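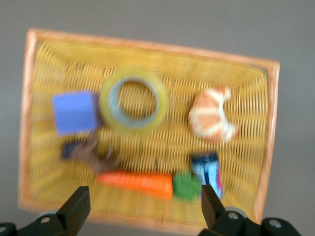

I walked the Semville soccer field before our first home game, and I'm putting my notes up again so whoever opens next time can just work down the list. It took me longer than I'd like (the padlock on the east gate, again!). Start with the small stuff for the bench, and yes, the roll of tape in the yellow woven basket counts as small stuff.

Field check, November 2022
Checked by: Iveta Šťastný

Goals anchored, both ends - OK
I leaned on them hard and they stayed put.

Nets and clips - FIX
Two clips missing at the Rornach Road end, low on the left post. A kid's foot could go right through there.

Playing surface - OK, mostly
Soft patch by the near corner flag. I stomped it flat, but please look again before the girls' game.

Corner flags - OK
All four in, all bendy, no cracked poles.

Bleachers - FIX
Loose board in the second row. I roped it off and put in work order 2522 with the school. The posted limit is 100 people and we were over that for the Provham game last season, so somebody please keep an eye on it.

First aid kit - OK
Cold packs are new. I'd still like more of the big bandages.

East gate - FIX
Opens fine, won't lock without a fight. Ambulance access is clear.

I'll recheck the clips and the bleacher board in December, before Suvarna comes to play us.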